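Ticket 3000-66
Product: Monti fabric-topped folding table, gray
Opened: 16/07/2021
Status: Open, waiting on cover team

Customer message

Hello there, and thank you for having such an easy form to fill in! I bought the Monti from your Hurside store for our sorting room, where we go through bags of donated clothes, and I do love it. The soft top is so kind to knitwear, and folding a sweater on it is a pleasure after years on a bare board. My trouble is that the cover has started to creep. By the end of an afternoon it has shifted toward the side we stand on, and the stitching along the near edge no longer sits where it did in the morning. I have tugged it back more times than I care to admit - it behaves for nearly an hour and then off it goes again.

Reply from Allby support

Thank you for such a clear note, and I'm sorry the cover is wandering. Could you please try these and let us know how you get on?

1. Clear the top and unhook the cover at all 6 points underneath.
2. Smooth it from the middle outward with flat hands.
3. Hook the far corners first, then the near ones.
4. Keep heavy piles away from one end for a day or so.

Customer reply

I did all of that this morning, and hooking the far corners first was certainly easier on my fingers. Pictures are attached, one of the clear part of the top with the stitching, and one with clothes still waiting to be folded.
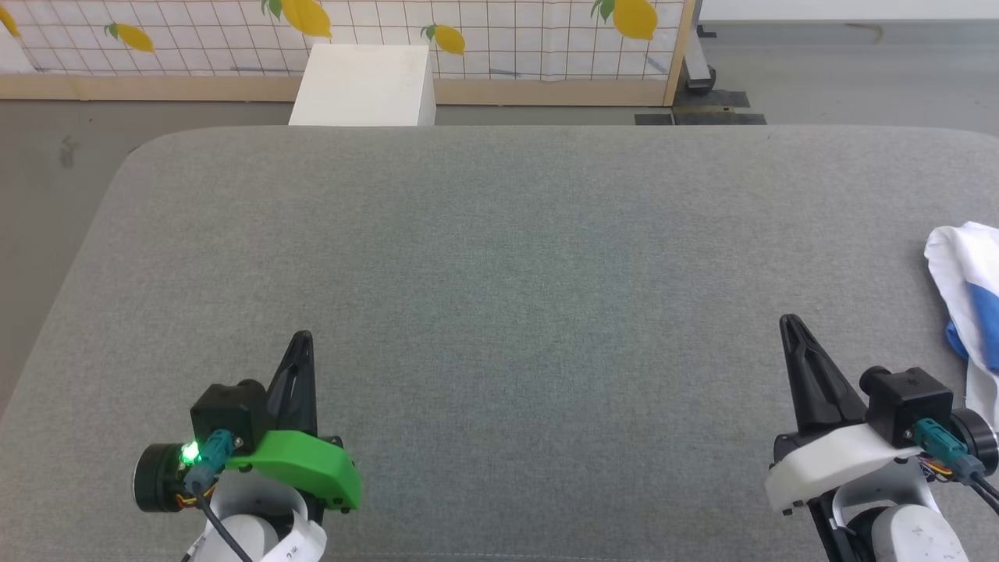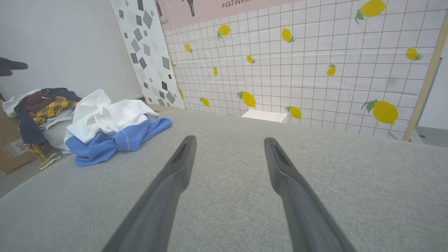 Photos: Mesum Clothing Room, supplied with ticket

Support note

Passed to the cover team with both attachments. Customer would like to keep the table in use, and has been told that's fine. If the cover creeps again after the rehook, send the replacement with the grippy backing, next delivery due in August.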